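From: Renata Kwiatkowski
To: Stemdale Screen and Stage list
Date: 13 February 2023
Subject: Re: Reporting contact for the Neveretti shoot

Elżbieta Jasińska wrote:

> The draft conduct policy says complaints on the Neveretti shoot go to
> the production manager. Two of our members have asked me what they do
> if the complaint is about the production manager, or about somebody
> who hired the production manager. I couldn't answer them. Can we get
> this sorted before call sheets go out? Also, does the policy cover
> auditions, or only people who have signed?
>
> Elżbieta

Elżbieta, thanks for raising it. I spoke with Hubert Gajewski at Witkowska on both points and this is where we are.

On the first one, he agrees a single contact isn't enough. The new wording names two people. One is the production manager, as before. The other is Nawal Fawzy, who isn't on the Witkowska payroll and has no say in casting or rehiring. A member can go to either and doesn't have to explain the choice. Nawal's phone number will be printed on every call sheet, not only the first one. I asked for that after the trouble in January, when half the extras never saw page one.

On auditions, the old draft was silent. The new one covers anyone who attends an audition, fitting or read-through, paid or not. Callbacks are to be held at the studio or in a hired room, with a second person from the production present. No hotel rooms and no private homes. Hubert wanted "where practicable" added and I said no. He let it go.

Still open is how long the production has to answer a complaint. I asked for 5 working days. Witkowska's lawyer wants longer if outside witnesses have to be interviewed. I can live with an extension if the person who complained is told in writing, but I would like to hear from members before I agree to it.

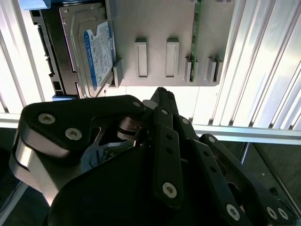
The other open item is confidentiality. The present clause could be read as stopping an actor from talking to a doctor, a lawyer or this guild. Miłosz Wysocka has redrafted it so that those conversations are plainly allowed, and so is going to the police. His version is in the Proser folder under "Conduct, draft 3". Please read that one and ignore draft 2, which has the wrong clause numbers.

If you have worked on a production where a policy like this was used, I'd be glad of a note off list about how it went. Leave names out if you prefer.

Comments on the wording should come to the list so Hubert gets one set of changes from us.

Renata Kwiatkowski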